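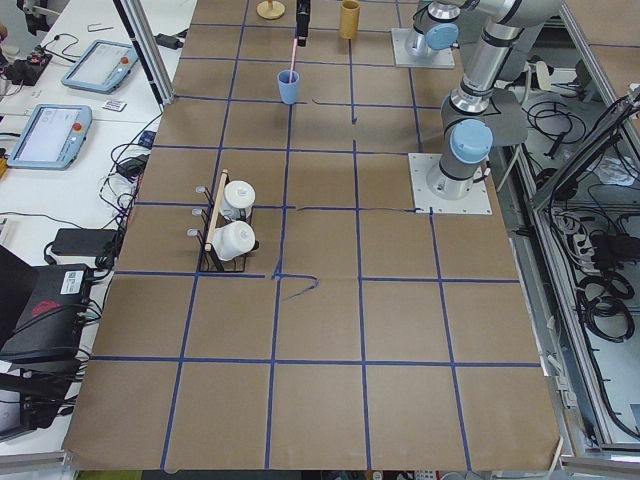

How do I index several years of dream journals?

Cathal Tully
Posted Jan 3, 2019

I have kept a dream journal by my bed since college. It's all handwritten, in notebooks of different sizes, and I stopped at entry 677 last night because the notebook was full. Before I start a new one I'd like to be able to look things up. The same house keeps coming back in my dreams, and so does my grandmother, and I want to read those entries together in order. Right now I have to flip through everything.

I don't want to type it all out. I tried that in May and quit after one notebook. I also noticed I was fixing the wording as I typed, and I didn't like that. I'm not looking for what the house means – just a way to find the pages.

Most entries have a date. The early ones don't, but they are in order. Is there a method people use for this, on paper or on a computer?

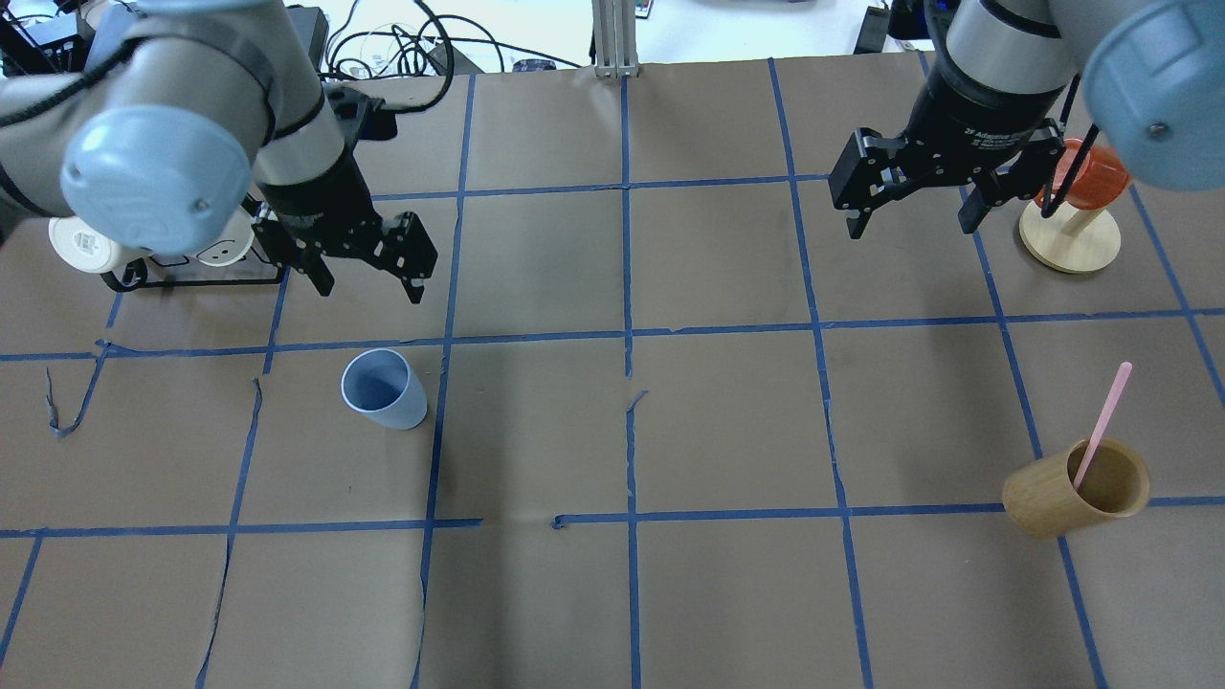 Ailbhe Doherty

Leave the notebooks as they are and make a separate index. I did this with mine, which ran to a little over 900 entries, and it took most of a winter doing a few pages each evening.

1. Give each notebook a letter and write it on the spine or inside the cover. Then number the pages if they aren't numbered already. Use pencil.

2. Read through one notebook and write down only people, places, animals and strong feelings. Don't write down plot. "Grandmother, B 41" is enough.

3. Put each subject on its own index card and add the page numbers as you come to them. Keep the cards in alphabetical order. If you would sooner use a spreadsheet, make one row per entry with a column for subjects and search that.

4. When two cards turn out to be the same thing, pick one name and put a note on the other. I had "old house," "white house" and "house with stairs" for a long time before I saw they were one place.
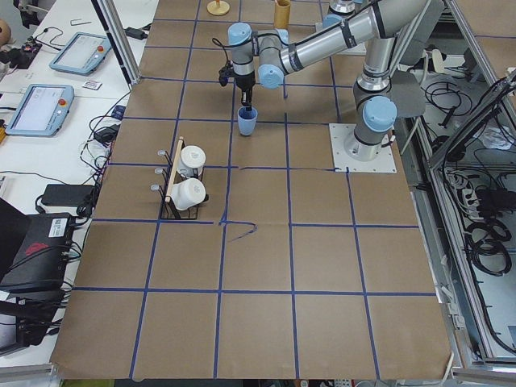
5. Start the new notebook with the last few pages left blank, and index each dream there the same morning. Copy those pages to your cards when the notebook is full.

For the undated ones, I would write the year in brackets if you are sure of it and leave it out if you aren't. A guess looks like a fact when you come back to it later.

One more thing about the feelings. I used too many words at first (uneasy, worried, nervous, on edge) and the cards were no use. I cut it down to a short list taped inside the card box and stuck to that.

Semero

just take pictures of the pages with your phone and put them in folders. one folder for the house, one for grandma. done

Cathal Tully

Thanks, both. Semero, some nights have the house and my grandmother in them, so I'd need the same page in two folders, but I may do it anyway as a backup in case of a flood. Ailbhe, did you index dreams that were only a line or two? I have a lot of those.

Ailbhe Doherty

Yes, if there was a person or a place in them. If it only said "something about water" I put it on the water card and moved on.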